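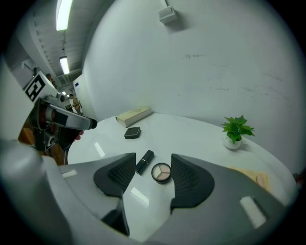

Welcome back, everyone, and thank you for getting yourselves out to Sirnside so early in the term. These notes cover the open day at the Gusadari workshop, and they are meant to sit beside whatever you scribbled down yourselves, so please don't throw your own pages away! I'd like to begin with grasping, the part most of you wrote to me about afterward. Think of the white table with the makeup on it, with the lipstick tube lying on its side at a slant and the round eyeshadow palette open next to it. A person picks those up all day long without a thought, and yet they ask for quite different things from a pair of fingers. The tube is narrow and could roll if you nudge it. The palette is round and low, with a face you would rather not press on, so you have to come at it by the rim. Keep those two in mind as you read, as I'll be going back to them again and again.

## Hand-held grippers

Several of you asked why people were holding the grippers when the visit was billed as a robotics visit. It's a fair question, and I should have covered it in class before we went. When a person carries the gripper, the person supplies the arm, the balance and the good sense, and the tool records what the fingers and the camera go through. Those recordings can later be used to teach a robot arm fitted with similar fingers. You'll see this called *learning from demonstration* in the Fairclough reader (start at page 301; the part on grasping begins at page 326, and you can skip the proofs for now).

The square black and white marker on top of the second gripper is called a fiducial. Its pattern is easy for software to find, and from its shape in a camera view you can work out where the marker is and which way it is turned. We'll do the geometry properly in January's last lecture, so for the moment just be comfortable with the idea.

## Finger pads

The pads on the nearer gripper have a mesh or honeycomb look to their inner faces, and I'd like you to think about what a surface like that might do. Texture changes how a pad meets an object, and so does softness, and the two are easy to muddle. On a hard, smooth tube you usually want more contact area, so that a gentle squeeze is enough. On a thin rim you have very little area to work with no matter what, and then the angle you come in at matters a great deal more.

A small reminder from the first lecture (I know, I know, it was before the holidays):

- The friction force available at one contact is at most the friction coefficient times the normal force.
- With two fingers you have two contacts, so for a straight lift the total is at most twice that.
- Squeezing harder buys you friction only until something bends, cracks or pops out sideways.

## Clutter

I was glad that the tables at Gusadari had ordinary things on them. A closed book toward the back, a potted plant off to one side, a small black compact in the middle: each one takes away some room to move, even if you never mean to touch it. One of the staff told our group that they had gone through over 100 different table layouts for the Plikeck project, and that the plants gave them the most grief. Leaves move when you brush them, and they are a nuisance to model.

## For next time

Please write a page on one object from the visit. Say where you would put the two fingers, from which direction you would approach, and what is most likely to go wrong. A sketch is very welcome, even a bad one (mine are terrible). The page is worth 10 points, and I'm much more interested in your reasoning than in your spelling.

If you borrowed a visitor badge and still have it in a coat pocket, drop it in the tray outside my office and I'll mail them all back to Sirnside together.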